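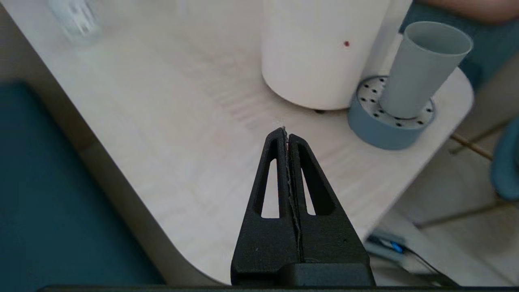

The light beige top, wood grain running across it.

pejman_j
Posted Wednesday, 7:42 pm
OK so I finally need to pick a finish for a light tabletop and I'm going in circles. I want to keep the pale color (my wife Setareh will never forgive me if it goes orange like the last one). We have two kids who do homework, crafts and spaghetti on every surface in the house. Oil, water-based poly, or just wax it and pray?

gidleybench
Water-based poly, three coats, done. I did our kitchen table in March and it still looks like bare wood. Sand lightly between coats and don't go crazy with the brush or you'll get bubbles.

Nima T
Gotta disagree with gidleybench. Poly looks great until the first deep scratch, and then you're sanding the whole top back. With hardwax oil you rub a little into the bad spot and go eat dinner. It does warm the color up some, I'll give you that.

gidleybench
"Some"! I tried clear oil on a maple shelf and it went straight to honey. He said no orange.

Nima T
Honey isn't orange, and they sell oils with a bit of white pigment for exactly this. Mine's held up fine for 3 years.

brandusa_g
Whatever you choose, test it on the underside first, and let it dry all the way before you judge the color! I skipped that on a desk once and ended up stripping the entire thing over a holiday weekend. Also what grit are you stopping at? That matters more for oil than people think.

pejman_j
I was going to stop at 180. Too coarse?

brandusa_g
Fine for poly. For oil I'd check the can, some of them want you to stop even lower, like 150. Too smooth and it won't soak in.

S. Soltani
Wax on a homework table, no way. One sweaty glass of lemonade and you've got a ring. Ask me how I know.

pejman_j
Ha, OK, wax is out. Going to do a poly patch and a white oil patch on the underside this weekend and let Setareh choose. Nima, which oil did you use, and did it stink up the house?

Nima T
I'd have to dig the can out of the garage. Smelled for 2 days, windows open. Will post the name tonight.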